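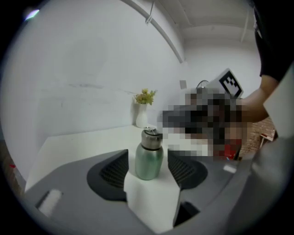

Cladavex has had the upstairs room at Cuevas for four months now, and the white table has been a white table for all of it. We painted nothing and bought very little. What we did was keep putting things down on it and arguing about whether they could stay. The sage-green water bottle with the steel cap was never meant as decor, but it looks so at home near the little white vase that I have stopped moving it back to the kitchen. The flowers are artificial, yellow-green, and thriving on neglect. The scuffs on the wall came with the lease and have seniority over the rest of us.

Room notes, upstairs at Cuevas
Posted 14 May 2022

A gallery page normally has more gallery in it. Mine has one picture and a lot of captions, so read these as labels for the corners of the room and look at the photo whenever you get bored.

The table
Secondhand, from the Pramilham clearance, 70 dollars with delivery. Delivery meant the sidewalk. It shows every crumb and forgives none of them. I wipe it down at lunch and again at six, and in between I pretend not to look.

The vase
White ceramic, round in the body, narrow in the neck, so it holds one small bunch and no ambitions. We tried real tulips in January. They lasted the week and left a ring on the windowsill that I still find annoying.

The flowers
Tiny clustered blossoms, a few leaves, no watering. A visitor once leaned in to smell them and then complimented the smell, and I let it go. They get dusted with a dry paintbrush whenever I remember where the paintbrush is.

The bottle
Brushed finish, small loop on top for carrying. I own a perfectly good glass and have used it twice this year.

The wall
Plain white with faint smudges. I got as far as asking for a quote to repaint the whole room, and Cliseo came back with $1,664, two coats, furniture moving not included. The smudges looked better right away. A melamine sponge took off the worst one and left a clean patch that was more noticeable than the smudge had been, so I stopped there.

The ceiling
White again. There is a beam running across with a small metal bracket up near the top of it, and every person who visits has a suggestion for what should hang there. So far: a fern, a bicycle, a disco ball, a second fern. The landlord's suggestion was nothing, in writing.

The floor
Not pictured, on purpose. The rug is still rolled up in the hallway at Cuevas and people have started sitting on it.

Next on the list is a lamp. The budget is $300 and the one I like costs more than that, so expect a long entry about how I came to own a cheaper lamp.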